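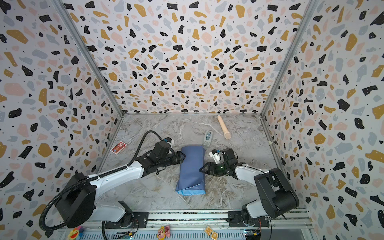

The biggest change in the Dredero controller since the last newsletter is one that most of you will never see on a menu, and I have been itching to write about it for weeks. We have rewritten the way the software decides when one arm should wait for the other. Until now the two arms were planned together as one large problem, every joint on both sides worked out in a single go, and it was lovely when it worked and dreadfully slow when it didn't. Cloth is where it hurt most. With a folded blue cloth in the middle of the floor, the left gripper pressed against its upper left side and the right one open just beside it, the old planner would treat both arms as equally busy and fuss over the pair of them, when all the job needed was for one to stay where it was and the other to find its way in. The new one calls the first arm the holder and the second the mover, and it only plans for the mover. The holder gets a much simpler instruction, something like "stay there and give a little if you're tugged", and it is surprising how much calmer everything becomes once you stop asking it clever questions.

I should say where this came from, as it wasn't a flash of genius on a Monday morning. We had been keeping planning times from the cloth tasks in the Suwannarat logs, mostly to settle an argument about whether the cameras were to blame for the pauses (they weren't, and I was on the wrong side of that argument, so there we are). When we finally sat down and went through 1,155 planning calls one after another, the slow ones had a family likeness. They came when the grippers were near each other and near the cloth, and the planner was throwing away perfectly good paths over tiny changes to an arm that had no reason to move at all. You could watch it in the viewer, the little ghost arm twitching left and right while the real one sat and waited for an answer. Once you have seen that you can't stop seeing it!

The roles are not fixed, I hasten to add. Either arm can be holder or mover, and they can swap halfway through a task, which they do rather a lot when turning a cloth over. The swap is the delicate bit. For a short while both grippers may have hold of the fabric, and if both believe they are the mover you get a tug of war, while if both believe they are the holder you get a very peaceful standstill that goes on until somebody presses stop. We had plenty of each during testing. The handover is now a proper state of its own with its own timeout, and if neither side has taken the mover role by the end of it, the left arm gets it by default. There is no deep reason for choosing the left. We had to choose one.

Now, perception, which I promised last time I would say more about and then ran out of room. Each wrist camera now feeds its own cloth outline, and the two outlines are merged afterwards in the Prerkiretti module instead of being stitched into one picture beforehand. The merged outline carries a confidence value along every stretch of edge, so the planner can tell the difference between an edge both cameras agree on and an edge only one of them has a decent look at. Folded cloth is awkward because there are edges on top of edges, and a flap can look very much like the outside of the cloth if you come at it from the wrong angle. The module keeps both readings alive until one of the cameras gets a better view. It makes the code longer and I'm not wholly in love with it, but the number of times we reach for the wrong layer has dropped enough that I have stopped grumbling.

We also keep the speckled wall panels on for most of our test runs now. All those chips of black, yellow, pink and blue-gray are quite a trial for an edge finder, and for a good long while ours was convinced that the larger ones were corners of something worth picking up. The fix turned out to be dull and sensible: anything that sits on a known wall plane gets masked before the outline step. If you have your own panels or a backdrop with a pattern on it, please do run the plane calibration again after updating, as the mask depends on it and an old calibration file will load without a murmur and then put the mask in slightly the wrong place. I have asked for a warning to be added. It is on the list.

Loose objects are handled a bit differently too. Things lying behind or beside the cloth, the playing-card box and suchlike, used to be given a fat safety margin all the way round, and in a small workspace those margins would run into each other and leave the arms with nowhere to go. The margin is now set according to how fast the nearest gripper is travelling, so an arm creeping in for a grasp can pass closer than one swinging across the floor. The setting is called clearance_scale and it lives with the other motion settings. It goes from 0 to 100, the default is 17, and I would leave it alone to begin with. If you must fiddle, go up before you go down, and do it with your hand near the stop button.

A few odds and ends for those of you who build from source. The Vesten replay tool can now open logs from either planner, old or new, and will show them side by side with the roles coloured in along the timeline. Replays are capped at 1,000 steps in the viewer for the moment, and anything longer gets split into chapters, which some people here like very much and others find maddening. The role names appear in the log as plain words, so if you have scripts that expect a number in that column they will fall over, and I am sorry about that. There's a small converter in the tools folder which should see you right.

The update will be on the usual download page in January, and the old planner stays in the package alongside it, switched off but easy to switch back on, until we are sure that everyone's tasks have made the move safely. If you do try it on cloth, or on anything else that flops about, please send us the log as well as the story. We love the stories, but it's the logs that let us find the twitch. Next time I hope to write about gripper force, and how we are trying to tell a thick fold from a stubborn one, provided the tests behave themselves between now and then.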